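Packing and Storage Service: Frequently Asked Questions

Wisomo provides packing and short-term storage for household goods. The answers on this page apply to all residential customers.

How should small items be prepared before a packing appointment?
Customers are asked to gather small items on one flat surface, such as a bed or a table, and to keep them apart from items that will stay in the home. Open boxes may be placed beside them. Jars and bottles must be closed tightly.

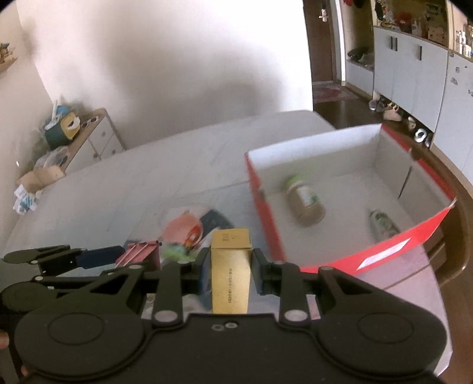

Small items on a mattress, with an open red box at right.

What is the weight limit for a box?
No packed box may weigh more than 40 pounds. Heavier boxes will be divided at the customer's expense.

May customers use their own boxes?
Customer boxes are accepted if the base and all sides are sound. Gift boxes and boxes with dividers are suitable for small goods — they must be placed inside a Pulico outer carton before transport.

How are ceramic dishes packed?
Each dish is wrapped separately in paper and placed on its edge. Dishes with a raised rim receive a second layer. 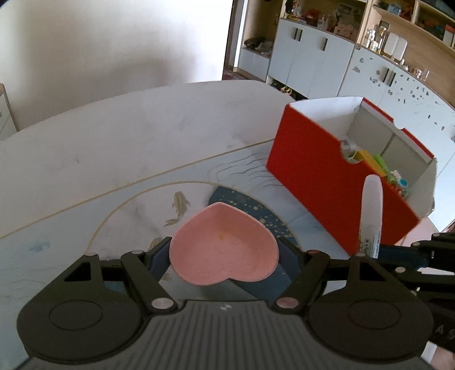

How long may packed boxes remain in storage?
The standard storage period at the Mowat facility is 3 months. An extension may be requested in writing no later than 7 days before the period ends.

Can a delivery address be changed?
Address changes are accepted until the boxes leave the facility. Requests should include the storage number printed on the receipt.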